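Imported bitter from a case tastes dull, is it old or am I serving it wrong?

Jonalyn Gatchalian
Posted 2018-08-12

I bought a case of Clodside Best Bitter from a shop two towns over, because I had it on a trip and liked it a lot. The bottles taste dull to me. There is a papery thing at the finish, and the hops I remember are mostly gone. It isn't sour and it doesn't gush when I open it. It has normal fizz.

Two things I don't know. First, how old is it? There is no best by date I can read. There is a code on the shoulder of each bottle that says 302 7 and then some letters. The back label has the importer's name (Soller) and an address and the government warning, nothing else. Second, does it matter that I had the case in the garage for a while? It hits 80 degrees in there most afternoons in July. It was in there for 10 days before I cleared space in the basement. The box was closed the whole time.

I have been drinking it straight from the kitchen fridge, in case that matters. I have most of the case left and would like to know if I should take it back, keep it, or cook with it.

Tuhumury

Take it back. Imports sit on docks forever. I stopped buying them.

Chia-jung Shih

I wouldn't go straight to returning it. I worked in a beer store for a few years and did a lot of rotating stock, so I'll go through this in order.

The code. Many breweries use the day of the year followed by the last digit of the year. If Clodside does it that way, 302 7 is the 302nd day of 2017, which is October 29. That would make your bottles a little over nine months old. Not every brewery codes like this, and sometimes the number is a batch and has nothing to do with the calendar, so email the importer and ask. Give them the whole code with the letters. Importers get this question all the time and most will answer it.

Nine months is not ancient for an import, but it's a long time for a bitter. These are low strength beers and they don't have much to hide behind. The hop smell goes first. Then you get the paper or cardboard taste you're describing, which comes from oxidation. A strong barleywine of the same age could be fine or even better.

The garage. Yes, it matters. Warm storage speeds up everything I just listed. Ten days at those temperatures won't ruin a fresh beer by itself, but you were adding to whatever happened in the container, the warehouse and the shop. The closed box helped with one thing, and that's light. If the beer were skunky I'd blame a window or a lit shelf at the store. You don't mention skunk, so forget light.

The fridge. A normal kitchen fridge is too cold for bitter. It mutes the malt and what's left of the hops, and you mostly notice the fizz and the finish. Take a bottle out and leave it on the counter until it's cool but not cold, then pour it. Pour hard enough to knock some of the gas out. This can't fix oxidation, but it will tell you how much of your problem is the beer and how much is the temperature.

If you want a real answer, buy one single bottle from a different store, with a different code, and try it next to one of yours. Chill both the same way. Have someone else pour so you don't know which is which. A helper and two matching cups will do.

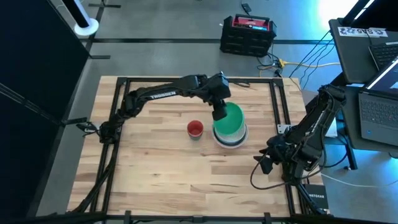
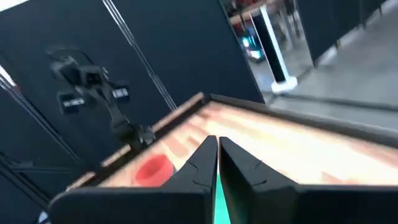
When you compare the two bottles, pour small amounts and give them time. Smell both before you taste either one. Plastic cups are okay for this as long as they're clean and don't smell of anything, although glass is better. If you only have cups, you can set one inside a bigger one, like the green cup in the white-and-gray one in the first photo, and hold the outer one so your hand doesn't warm the beer as quickly. Do the same with both samples. Write down which you prefer before your helper tells you.

If yours is clearly worse, go back to the shop with an unopened bottle and the code and tell them what you found. Mention the garage if they ask how it was stored. Ours would usually swap for store credit when the stock was old, but that was up to the owner. If they're about the same, the beer is probably just like that by the time it reaches us, and I'd drink the rest soon or put it in a stew. Don't keep it for the holidays.

Jonalyn Gatchalian

Thank you, very useful. I left one on the counter for a bit last night and it was better, still papery at the end. I wrote to Soller with the code. Skarent Liquors has singles of the same beer, so I'll get one and try the side by side.

Chia-jung Shih

Check the code on the single before you pay. If it also says 302 7, it's no use for comparing.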